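How a robot's fingers are looked after

September 28, 2023
By the Rastance young readers' desk
Shares: 200 | Comments: 3

A robot arm at the Arnlow workshop spends its working day picking things up from a table and putting them down again. It does this with a gripper, the part at the end of the arm. The gripper has two flat black fingers that move together to pinch and apart to let go.

There is a small camera up by the gripper too, so the robot gets a view of the table past its own fingertips.
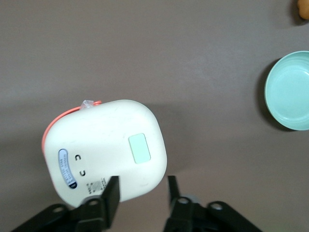
The gripper with its fingers open, one against a white plastic device.

Fingers wear out. Each time they close on something, the flat faces rub a little. After a while they get shiny and things start to slip. At Arnlow the fingers are wiped every morning with a dry cloth and swapped for new ones after 800 hours of work.

Changing a finger takes roughly 20 minutes. First the robot is switched off and a key is turned so that it can't be switched on by mistake. Then the screws are undone, the old finger comes off its bracket and the new one goes on. The screws must be tight. A loose finger wobbles, and then the robot misses.

Next comes the setting up. The robot has to learn where its new fingertips are, because even a tiny difference matters. It closes them very slowly until they touch, and the computer stores that spot as zero. 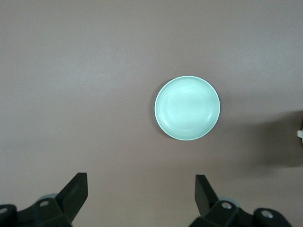

Wallholm Junior Science, Issue 20, page 3

After that it is tested on easy things. A shallow round dish like the green one is good practice. The rim is thin, so the fingers have to come down in the right place. If the dish tips, the zero is checked again.

The camera is cleaned last. A smear on the lens can make a dish look blurry, and the computer may guess its edge wrongly. Everything is written in a notebook. In February the notebook showed that the left finger was wearing faster than the right. The bracket was slightly bent and a new one had to be ordered from Ñahui.

Comments (3)

mossy_pebble: Does it hurt the robot when they take the finger off?

Rastance desk: No. It has no feeling in its fingers and the power is off.

bigsister09: My brother wants to know what happens to the old ones. He would like one.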